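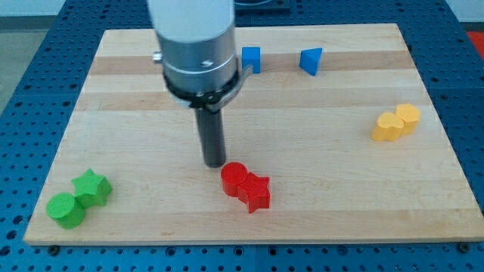
Hulby Tabletop is a pushing and sorting kit for small robot arms, sold by Gosix and first shipped in December. It is made for classrooms, hobby benches and research labs, and it has won a loyal following for doing one simple job very well: giving an arm something worthwhile to push.

Contents

The standard set holds painted wooden blocks in red, blue, green and yellow, in shapes such as stars, cylinders and cubes, together with a straight rod that fits to the end of the arm. A board is sold separately, though any flat wooden one will do. The rod cannot grip, so every block has to be nudged into place, and this is where the fun starts! A cylinder may roll off if it is knocked over, while a star turns in ways that are a delight to watch and surprisingly hard to predict.

Software

The kit comes with 217 ready-made tasks, from "push the red star to the blue cube" to long sorting jobs with 6 stages. Most can be run straight away, and users can write their own in plain text. A shared library run by Uvach held 1,453 user-made tasks as of 10/5/19, many of them wonderfully inventive.

Reception

Teachers have praised the clear handbook and the sturdy blocks, which in a long test at the Alarcón workshop went through 300 runs with only light wear to the paint. The main complaints concern the rod clamp, which needs a small hex key that is not in the box, and the lack of spare blocks in single colours.

See also
Block pushing
Robot arm
Educational toys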